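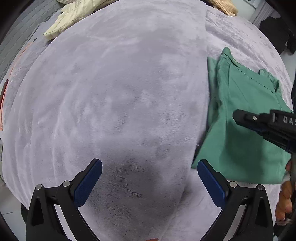 My mother threw out my grandfather's barn coat when I was eleven, and I'm still a little mad about it. It had a corduroy collar and a rip under one arm, and it smelled of oil and peppermints. So when I moved to Drikside and found that half the town was walking around in old work clothes, I was an easy mark.

Drikside has 68 stalls in its covered market, and on a good morning you can dig through racks of coveralls, canvas pants and jackets from factories that closed before I could drive. I went in for onions the first time. I came out with a bakery coat that had the name Jugah across the back, and no onions!

The woman who sold it to me was Laine Venckus. She's been trading in used workwear for 30 years, and she has opinions. Don't buy anything with a replaced zipper. Check the elbows first, then the pocket corners, because that's where a jacket gives up. And never, ever boil a stain (I had asked about boiling a stain).

"People come in wanting it to look worn," she told me. "Then they see a worn one and ask if I have it cleaner."

That was me, of course. I'd just turned down a lovely pair of painter's pants over one splotch on the knee. 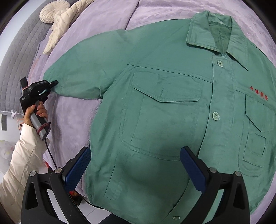

What I like best is the stitching. A company name on a chest is an odd thing to wear if you never worked there, and I felt shy about it for months. Then a man stopped me at the bus stop, pointed at my back and told me he'd driven a Jugah bread van one summer and hated every loaf. We missed 2 buses talking. I've never had that happen in a sweater.

Prices have crept up, I'll admit. A plain chore jacket used to cost the same as lunch, and last month I saw one in the window at Grilix, the fancy place by the station, for 200. Same boxy cut, same big pockets, plus a paper tag with a little story on it. Laine walked over to see it and came back laughing so hard she had to sit down.

My friend Aušra Org mends mine now, over in Nunden, at a kitchen table buried in thread. She won't match colors - she says a patch should look like a patch - so my bakery coat has one bright orange elbow. I complained for a week. Now I'm hoping the other one goes before winter, and I've been leaning on it at my desk to help it along.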